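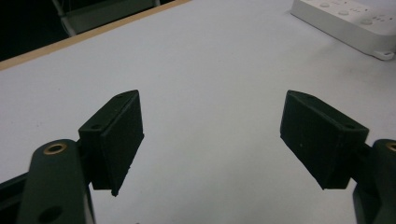 一张白桌面，一条白插排
Derkdale 桌面小记 · 2023年10月6日

喜欢白色桌面的人大概都有点固执，我就是其中一个！从四月开始我就惦记着写一页专门讲桌面的东西，不讲电脑，不讲键盘，就讲台面本身，还有台面上那条谁都绕不开的插排。拖到秋天才动手，内容倒是越攒越多，干脆放开了写。图不多，话不少，各位随便翻。

先说白色台面。哑光的白真的太耐看了，光落上去是柔的，不刺眼，小零件放在上面一眼就能找到（螺丝、垫圈、掉下来的扎带头，统统无处可藏）。代价当然也有：灰印子、小黑点，用着用着就会冒出来，尤其是手常搁的地方。我以前每天擦，后来改成每周好好擦一次，软布加一点点中性清洁剂，顺着一个方向走，擦完再用清水布过一遍。剩下的那点痕迹就随它去吧，一张用过的桌子比样板间好看多了！

再说浅色的木头。白板压在浅木色的底板上，边上露出窄窄的一条木边，这个搭配我百看不厌。纯白容易冷，有这么一道木色就暖和起来了，而且边界清清楚楚，东西快推到头的时候，余光就能看见。想在家里照着做的朋友，底板可以比面板稍微大一点，露一条边就够，露多了反而抢戏。 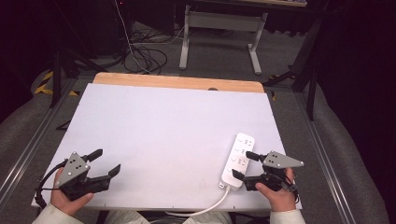
木边中间的半圆小缺口也是我特别喜欢的细节。很多人买桌子只看尺寸和颜色，我劝大家多看看这种小地方。有缺口的板子，细一点的线可以顺着走下去，不必硬生生折过板边；就算一根线也不走，摸着那道弧也挺舒服的。我在霍沃斯（Haworth）街的旧货店里翻过一块带缺口的老板子，当时嫌重没搬回来，到现在还在后悔。

好，轮到插排了。白色，细长，两头圆圆的，四个插位排成一列，我觉得四个是个很舒服的数目：灯一个，充电一个，手头的工具一个，再留一个给临时来串门的。插位再多，人就会忍不住把它插满，然后桌上就开始长草一样地长线。我自己有过一条长的，满满当当，找一个插头要顺着线摸半天，后来换短了，桌面一下子清爽了不少！

至于怎么摆，我是斜放派。横平竖直当然整齐，可插排斜着搁，几个方向伸手都够得到，大个头的充电器也不容易挡住旁边的人。白插排放在白台面上还有个好处，就是不显眼，远看几乎融进去了，近看才发现它的光泽比台面亮一点。同色不同光，这种搭法我真心推荐大家试一试。

电源线是从桌子前沿垂下去的。走前沿还是走后沿，朋友之间为这个争过好几回。走后沿，眼前干净；走前沿，拔插方便，收桌子的时候一把就能理走。经常要清台的工作桌我投前沿一票，固定不动的书桌就老老实实走后沿。前沿走线要留意膝盖和椅子，线别绷紧，给它一个松松的弯，垂到地上的那截贴着桌腿固定好。

关于固定，我多唠叨几句。插排要是带小耳朵，就别浪费，拧在桌子侧面或者底板下面都很稳。不想打孔，就用可以撕下来的双面胶，先把台面擦净晾干，按住等一会儿再松手。我有一次心急，贴上就走，回来发现它已经垂在桌子下面晃悠了，笑了一晚上。

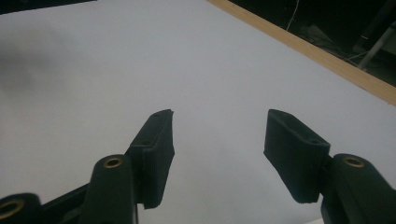
留白这件事值得单独讲。一张桌子好不好用，很大程度上看中间那块地方能不能一直空出来。我给自己定的习惯是，手边常用的东西沿着边放，中间只放正在弄的那一件，弄完就归位。刚开始觉得麻烦，坚持了10天左右就成了自然，现在看到别人桌子中间堆着杯子我都手痒！

双手同时干活的时候，中间的空地就更宝贵了。左手扶，右手放，两只手的动作碰不到一起，心情都会好很多。我整理线材就是这样弄的：左边捏住线头，右边把线圈一圈一圈带过来，圈子大小差不多，最后扎一下。慢是慢了点，可是收好的线下次打开顺顺溜溜，完全不打结，太治愈了。

常有人写信来问板子在哪里买，我把自己的经验写在后面。我家里那块白面板是在 Lunoretti 订的，800毫米宽，边角让他们磨圆了一点点，胳膊搁上去不硌。圆角一定要提前说，自己回家拿砂纸磨，磨出来的两个角永远不一样（别问我怎么知道的）。底板是另外找的浅色木板，两块叠起来用，中间垫了8片薄薄的防滑垫，推起来纹丝不动。

两块板叠着用还有个乐趣，就是面板可以翻面，也可以换。夏天我用白的，冬天想换一块燕麦色的，底下的木头不动，整个房间的气氛就变了。面板脏得实在擦不出来，翻过去又是一面新的，想想就开心！

灯光也影响很大。白台面最怕头顶一盏死白的灯，影子又硬又黑，人坐久了眼睛累。把灯挪到侧面，再调暖一点，白色会带上一点点很淡的别的颜色，有时偏蓝，有时偏紫，早上和傍晚看都不一样。我拍桌子拍上瘾，多半就是为了这个。

这页属于 Ikar 桌面系列，编号926，编号是按我硬盘里的文件夹排的，没有什么讲究。下一页打算写抽屉，已经攒了一堆想说的话，分隔盒、拉手、滑轨都会写到。家里有漂亮白桌面的朋友，欢迎发来给我看看，木边留了多宽、插排放在哪一侧，也请一起告诉我，我会一封一封认真回的。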